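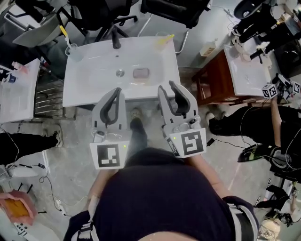
1. Okay, sink organizing. I've been reading about it for most of May and I have doubts. Long thread, mute me if you have a normal relationship with your bathroom.

2. The advice I keep getting is that everything on a washbasin needs a "home." The soap needs a home. The toothbrush needs a home. The home is always for sale, and it's usually bamboo.

3. Look at the one up top. Dark faucet at the back, a clear plastic cup on either side of it, a yellow-handled toothbrush in each. Pinkish soap down in the basin by the drain. I'd change one thing there and leave the rest alone.

4. The thing I'd change is the soap. A bar that sits next to a drain gets run over by every drop of water you use, and then it goes soft on the bottom and you're washing your hands with pudding. So I'm with the organizers this far. Soap should be up out of the bowl.

5. But "up out of the bowl" is a saucer. It's an old jar lid with a rubber band around it. The Sosero soap tray everyone was pushing at me is $14 and it's a saucer with slits. I bought it. I'm not above any of this.

6. Report on the Sosero tray: the water goes through the slits and collects underneath, where you can't see it. Then it turns into a kind of gray jelly. A plain saucer at least shows you the jelly, so you rinse it.

7. Brenda Toledo says I should be emptying it every night. Brenda, if I were a person who emptied a soap tray every night I wouldn't need a tray with slits.

8. Now the cups. I'll defend the clear plastic cup against all comers. You can see when there's scum in the bottom. You can see it from the doorway. A ceramic tumbler in a nice oatmeal glaze can hold a swamp for half a year and look great doing it.

9. Lots of pushback on this one already from people with ceramic tumblers. Go and look in the bottom of it. I'll wait.

10. Same color handle on both brushes, though. In my house that would end in an argument by breakfast. I know the answer is "left is mine, right is yours," and I also know what happens to left and right once somebody wipes down the sink and puts the cups back.

11. Rocío Tapia suggests a dot of nail polish on one handle. That's a good idea and it costs nothing, so I don't expect to see it in any of the sink articles.

12. Next claim: "the back edge of the sink should be kept completely clear." Why? It's the one place a cup can stand where you won't knock it in with your elbow. The front edge is where your arms go. Cups at the back by the faucet is correct, and I'd have said so before I read 300 opinions about it.

13. The argument against is that you have to reach behind the faucet to clean. Fine. You lift a cup, you wipe, you put the cup down. I timed the whole business this morning and gave up timing it, it was that short.

14. There's also the toothbrush drawer crowd. Put the brushes in a drawer, they say, so the surface looks calm. A damp brush, in a closed drawer, in the dark. I don't have any science for you here. I just don't want it in my mouth.

15. Uriel Barrientos wants to know about wall holders, the sort with suction cups. I've owned them. They let go at night, always, and it sounds like a burglar with very small plans. If your tile is perfectly smooth maybe you'll have better luck than me. The Duro one lasted longest and I still found it in the bowl.

16. Cabinets. There's a second basin over to the right in that first picture, sitting on a reddish-brown wooden cabinet, and a few of you have already asked if the cabinet is the answer. I think a cabinet under a sink is where bottles go to be forgotten. Mine has a shampoo I don't recognize.

17. I'll give the cabinet this much, it's the right place for spare rolls and the bucket. Anything you touch every day is going to climb back up to the sink by evening whatever you do. Plan for that.

18. Yamila Gaete priced out a full "vanity system" for me as a joke. Trays, risers, little acrylic bins, a thing that turns. $615. For $400 less you can apparently have it without the thing that turns, so now I know what the thing that turns is worth.

19. I keep asking people what the risers are for, and the answer is that they let you put things on top of other things. I could already put things on top of other things.

20. Moving on to counters, where the advice gets worse. Here's the other end of the same room, with the counter over on the left. White top, curved white faucet, a small blue cup and a pink bottle. Shelves on the wall above with some red flowers near the edge.

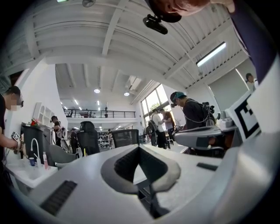

21. My position on shelves over a faucet is that they're good and people ruin them. They get the cup off the counter, great. Then somebody puts a plant up there, and a candle, and a framed word, and the cup comes back down because there's no room for it.

22. Flowers near a shelf edge are one bump away from the counter below. Pretty, though. I'd push them back a bit and keep them, I'm not made of stone.

23. The tall black bin with the dark lid, standing right next to the counter: yes. Strong yes. The organizing people want it hidden behind a door, so you get to open a door with wet hands while holding something that drips. Leave the bin out where you use it.

24. I do have a question about the gray chair angled in front of it. A chair by a bin and a counter is a coat rack in my experience, and after the coat come the bags. You can't scold people out of it either. Put a hook on the wall or accept the chair.

25. Somebody (Aldana Durán, it was Aldana) says I'm against buying things and calling it a philosophy. Aldana, I own the $14 tray. I've got the Duro suction holder in a drawer. I'm against buying things *a second time* – the first time I'm as dumb as anyone.

26. She also makes a fair point about guests, that a sink with open cups on it looks like you weren't expecting anybody. True. Most of the time I wasn't.

27. Since a few people asked for something practical, here's what I do at my own sink. It isn't a method and it doesn't have a name.

28. Soap on a saucer, on whichever side you don't set your razor. Rinse the saucer when you notice it. If you never notice it, move it somewhere more annoying.

29. One clear cup per person at the back. Brush goes in bristles up. Cup gets turned over and rinsed when you change the towel, so you only have to remember one thing.

30. Nothing else lives on the basin. Creams and bottles go on a shelf, and if the shelf is full, something up there is empty and you're keeping it out of guilt. Check the sunscreen first.

31. Wipe the faucet last. A dark one hides fingerprints badly in my experience and water spots even worse, so whoever told you that finish was low-maintenance was selling it. Dry cloth, quick rub, leave the room.

32. Chrome drains are the same story. They look wonderful when they're rubbed dry and like an old spoon when they aren't. I wouldn't chase it. Do it when your mother's coming.

33. Brenda has come back to say that a rubber band around the soap bar itself keeps it off the saucer, so you don't need slits or a lid or anything. I was ready to be rude about this. Then I tried it and the underside was dry by lunch. One lunch isn't proof, and I'd like to see how it does when the bar gets thin and the band goes slack.

34. Uriel says liquid soap solves all of it. Liquid soap leaves a ring under the bottle, and the pump clogs and then shoots sideways at your shirt. You've swapped jelly for a ring. I'll listen if you can show me a pump that still goes straight after a few months.

35. I'm also told there's a Toledo stone tray that "drinks" the water. No relation to Brenda, she's checked. It's a stone. I've asked what happens when the stone is full and so far I've had a link to a different stone.

36. If anyone here has used one for longer than it takes to write a five-star review, tell me how it looks underneath. Photos of the underside only, please. I've seen plenty of the top.

37. Going to rinse the cups now. Still haven't found nail polish in this house, so for tonight the rule is left is mine.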